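3.2 What the food diaries told us

We were delighted by how much parents wrote. The 72 families who stayed with the study through the end of September sent in 2435 diary entries between them, and many ran far past the two lines we had asked for. One mother in Strachan filled a whole page on her daughter's first encounter with a cold steamed carrot stick (squeezed, dropped, picked up again, rubbed into an eyebrow, then chewed with great interest). Entries like this are a gift to anyone who studies how babies take to solid food, and they changed how we coded the rest.

Our first coding sheet, drawn up by Seppälä and Hepburn, had only three boxes: eaten, refused, not offered. It fell apart within a morning! Babies do so much with food that is neither eating nor refusing. Following the older diary work by Cruickshank (1986), we added a fourth box for handling, and we split it by whether the baby brought the food to the mouth at any point. The two coders then went back to the start and read everything again, working separately and meeting over lunch to talk through the entries where they differed.

Handling was most common with soft foods given in long pieces, such as ripe pear or well-cooked squash. Parents often wrote it down as a failed meal. Yet in most of the families, a food that was handled on one day was tasted within the same week. We find this very encouraging, and so did the parents when we went over their own pages with them at the closing visit.

Figure 4. Two robot arms over a wooden tabletop with pale panels around it.

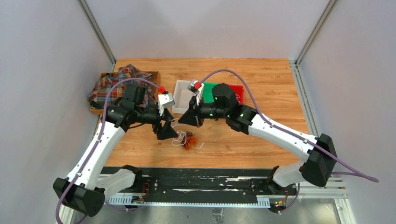

3.3 Mealtimes with older brothers and sisters

A second pattern caught us by surprise. We had asked who was at the table only as a background question, and it proved to be one of the richest parts of the diary. Babies with an older child in the house were offered more kinds of food, and often by the older child. Several entries describe a four-year-old carefully breaking up toast for the baby, or holding a spoon out and opening their own mouth wide in hope.

Parents had mixed feelings about this help. Some loved it and moved the high chair closer. Others worried about choking and kept the plates well apart, and a few did both in the same week, depending on how tired they were. We did not ask about tiredness, but it came up again and again — usually in the evening entries, which were shorter and had far more spelling mistakes.
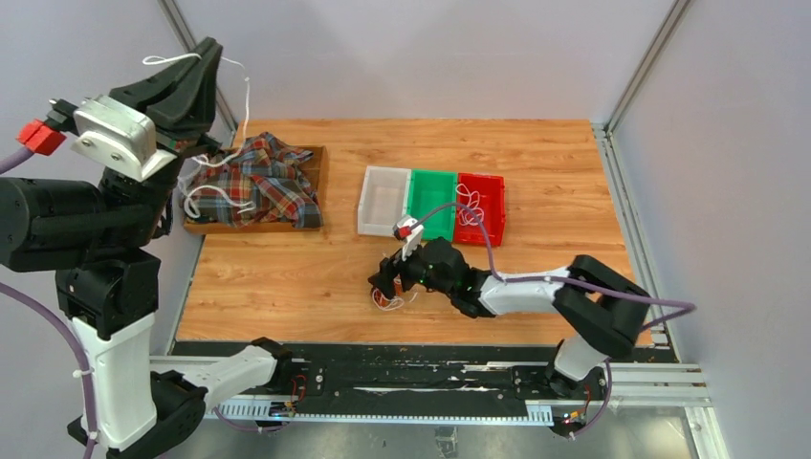
Breakfast was the meal where sharing happened most. Sutherland suggests that the food itself may play a part, as porridge, toast and banana can go to everyone at the table with little change. Chiriac prefers a simpler reading, which is that babies are hungriest and happiest in the morning. Our diaries cannot settle the question, and we would love to see it taken up in a study that follows the same babies into their second year.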